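We use cookies to keep you logged in and to see which threads get read. Accept all / Manage choices

Posted in: Windows, Blinds & Curtains > Flats and rented homes

Sheers on a big black-framed window, full length or to the sill?

pralon_26
Moved into a flat high up in February and the main room gets the sun straight off the roof next door. It's a flat roof, very pale, and by mid-morning you can't look at it for long. The view past it is good, you get the city skyline, so I don't want anything heavy. The window has thick black bars, one upright and one going across to the left of it, and a dark sill.
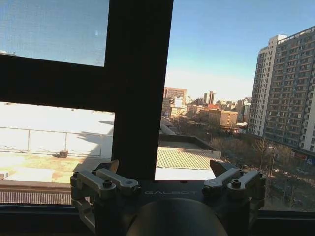
The window on a clear day, with the roof next door.

I've got white sheers with a woven check in them. Question is whether to leave them long or cut them to the sill. Budget is 200 all in and I've already spent a fair bit of it on the fabric.

Segundo Huamán
Leave them long. Sill-length sheers on a big window look like a café. You also get a strip of glare under the hem every time the fabric moves.

notonis
Disagree with Segundo. If there's a radiator or a desk under the window, long curtains are a nuisance and get dirty at the bottom. I had mine cut to 2 cm above the sill and they've been fine. Is there a radiator?

pralon_26
No radiator. There will be a desk but off to one side.

Segundo Huamán
Then long.

Marcelle Mallet
Before you cut anything, wash them. Open weaves shrink. I lost 8 cm on a pair from Talavera and they were only just long enough to start with. Cool wash, hang them back up damp and let them drop for a few days, then measure.

I'd also think about fullness. A sheer does very little about glare if it's stretched flat. You want about twice the width of the window so it hangs in proper folds.

notonis
Twice is a lot on that budget. One and a half does the job with a check, and you can still see the pattern.

Marcelle Mallet
It does until you draw them right across, and then they look mean. We can agree to differ.

pralon_26
Washed them and they're up, long for now. Marcelle was right about fullness, the folds make more difference than I expected. The other thing I noticed is how the check shows with the light behind it. Hanging in folds it shows all over, and where the cloth is gathered together it goes a warm off-white and you mostly see creases.

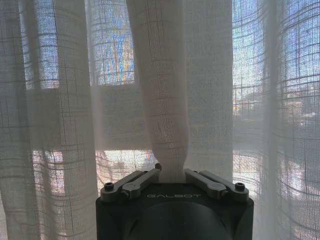 So I'm not sure about tiebacks now. If I tie them in the middle of the day I lose the pattern and get wrinkles at that height, and this stuff seems to hold a crease. I might just push them to the side by hand and leave it at that.

Marcelle Mallet
Skip the tiebacks. A loose weave pulls out of shape if it's held in the same spot every day. Push them back from the edge with a flat hand.

Segundo Huamán
I use tiebacks on sheers and have done for years with no trouble. Tie them low and loose. Maruneck do a soft cord one that doesn't bite into the cloth.

notonis
What did you do about the hem in the end?

pralon_26
Nothing yet. It's pinned at the floor and I'll sew it when they've finished dropping.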